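Automation Equipment for Small Shops
Handout 3: Reading an offer for a two-arm bench kit

Before you start, have the Dadine offer sheet and your notes from the session on single-arm cells. You will need the part about reach and payload again. The glossary is in the back of Handout 1.

Most of the equipment we have covered so far was sold as separate pieces. You bought an arm, then a gripper, then a controller, and somebody in the shop made them work together. This handout is about a kit. The Miven bench kit comes as a pair of arms with grippers already fitted, a controller, and a teaching program called Parri. Dadine sells it, installs it and answers the phone when it stops. The questions you ask about a kit are a little different, and the offer sheet answers only part of them.

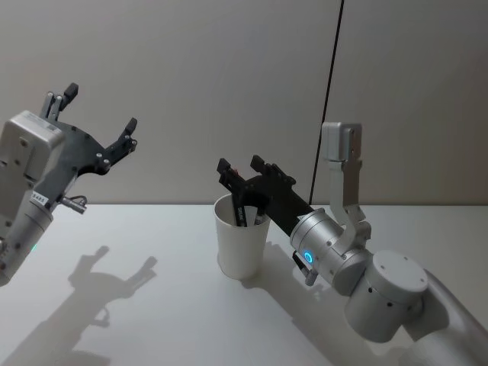

Zdenka Nikolaidis
Industrial Technology, Ondomberg

What is being sold

The offer has two prices. One is for the kit delivered to your door with nobody to set it up. The other includes an installer on site and a day of training. The service plan is listed separately at $2,954 a year, and you should add it to the cost of ownership whichever price you start from. Students often leave it out because it is on the second page under "options." It is optional on paper. Without it, phone support ends 28 days after delivery, and I do not know many shops that would be comfortable running the kit on their own by then.

The service plan covers parts and labor on the arms and the controller. It does not cover gripper fingers. Dadine treats fingers as wear parts, the same way a printer company treats toner. This is normal in the trade, but the price of a finger set is not on the sheet and you have to ask for it. Write the answer down, with the name of the person who gave it to you.

Shipping is quoted to the loading dock. If your bench is on an upper floor, the freight company will leave the crate downstairs unless you have arranged something else.

Why two arms

A single arm can do a lot if the part is held for it. You build a fixture, the fixture holds the work, and the arm comes to it. The trouble is that fixtures cost money and take time to change. A shop that runs the same part all year can live with that. A shop that runs a new part every week cannot.

With a second arm, one gripper can hold while the other one works. One side can steady a container while the other side puts something in it. A part can also be passed across, so that it is picked up on one side of the bench and set down on the other. In each of these jobs the second gripper replaces a fixture that you would have had to make.

You pay for this in programming time. The arms share a space and can hit each other. Parri has a check that stops both arms when their paths come too close, and it errs on the safe side, so you will see it stop moves that would have been fine. Learning to lay out the work so that the arms seldom need the same spot at the same time is most of the skill.

The trial task

For any kit in this class, I recommend asking the seller for a trial on a task you choose. Evaristo Ayala, who taught this course before me, used pens and a paper cup, and I have kept it. The materials cost almost nothing, everyone understands what is supposed to happen, and it is harder than it sounds. A pen is thin and can roll. A paper cup is light and can tip over or be crushed. The opening of the cup is a small target for something long.

The basic version of the task goes like this. One pen lies on the table. The cup stands where both arms can get to it, with or without other pens in it. The system picks up the lying pen, turns it, and puts it in the cup without knocking the cup over. Then you reset by hand and run it again, with the pen in a slightly different position each time.

Do not let the seller pick the starting position every time. A demonstration that has been set up in advance will always look good — that is what it is for — and it tells you very little about what happens when your own people put the part down a little crooked.
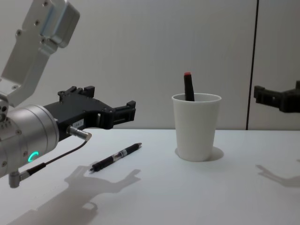 Repeat the run enough times that you stop being impressed by it. The first few runs will hold your attention because the arms are interesting to watch. After that you start to see the useful things: where the motion hesitates, whether the gripper closes in the same place on the pen, how long the operator needs between runs. Keep a log while you watch. A plain sheet of paper with columns for start position, result and remarks is enough. If you rely on memory you will remember the best run and the worst run and nothing in between.

Ask to do the teaching yourself for at least part of the trial. In Parri you can move an arm by hand and save points along the way, or you can enter moves on the screen. Both methods are in the basic license. Recording by hand is quick and people like it, but the saved path includes every wobble of the person who guided it, and it usually needs cleaning up on the screen afterward. Find out how long that cleanup takes you, as a beginner. The sales engineer will do it much faster than you can, and the sales engineer is not included in the kit.

What to look at on the bench

Start with the layout before anything moves. Where the parts sit on the table decides how hard the motion is, and students tend to blame the arm for a problem that belongs to the layout. The pen lies at a slant with the open gripper fingers of the left arm just behind it, and the cup stands farther back, closer to the wall. So the arm has to come down onto the pen at an angle, lift it, bring it upright and carry it back and to the right, all without brushing the marker that already sticks up out of the cup. The other gripper comes in on the right at about the height of the marker's red cap, and you should ask what it will be doing while the left one makes that move. If you put the cup nearer to the front, the carry gets shorter, but the arms may start to crowd each other.
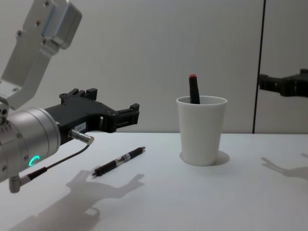 Cables deserve more attention than they get in the sales material. A cable that hangs outside the arm has to follow it through every turn of the wrist, and a wrist that turns a pen from flat to upright turns a good deal. On the left arm a thin black cable leaves the short metal connector under the gripper, curves down along the underside of the wrist cylinder and ends in a right-angled plug that hangs just above the table. On a bench like that I would run the wrist slowly through its full range by hand, watch the plug the whole time, and write down the lowest point it reaches. Ask Dadine for the cable part number too, and whether you can change it yourself under the service plan.

Next, look at the gripper itself. Parallel jaws open and close in a straight line, so they hold flat-sided parts well and round parts less well. For round parts you can order fingers with a groove. Ask whether the grooved fingers fit the grippers in the kit or need an adapter, and whether changing fingers means teaching the points over again. With some makers it does.

Then look at the indicator lights. Each arm has a light ring, and the manual has a table of colors. Have the trainer go through it with you before the trial begins, and tape a copy of the table to the wall near the bench. People who walk past need to be able to read the lights as well as the operator can.

Last, look at the room. Strong light from one side puts hard shadows on a white table. The arms do not care, but if you later add the camera option, the camera might. Run part of the trial under the lighting you have in your shop.

Questions for the seller

What is the price of a set of fingers, and how long is the wait for one?
Does the controller keep working if the Parri license runs out?
Who comes out when something breaks, and from how far away?
Can one arm keep running while the other is being repaired?
What does a software update do to programs already saved?
Will you put the result of the trial in writing?

Send the questions ahead of time. Sellers give better answers when they have had a chance to ask their own service people.

Assignment

Write a one-page recommendation for or against the Miven kit for a shop you know. Describe the shop first: what it makes, how often the part changes, and who would run the equipment. Then give the yearly cost with the service plan included. Name one task you would use for a trial and explain how you would lay it out on the bench. You may use the pens and cup if they make sense for your shop, but a task with your own parts will get you a better paper.

A recommendation against buying is fine if the numbers support it. Attach your log sheet if you attended the bench session. Papers go in the tray outside the lab, and the offer sheet stays in the room.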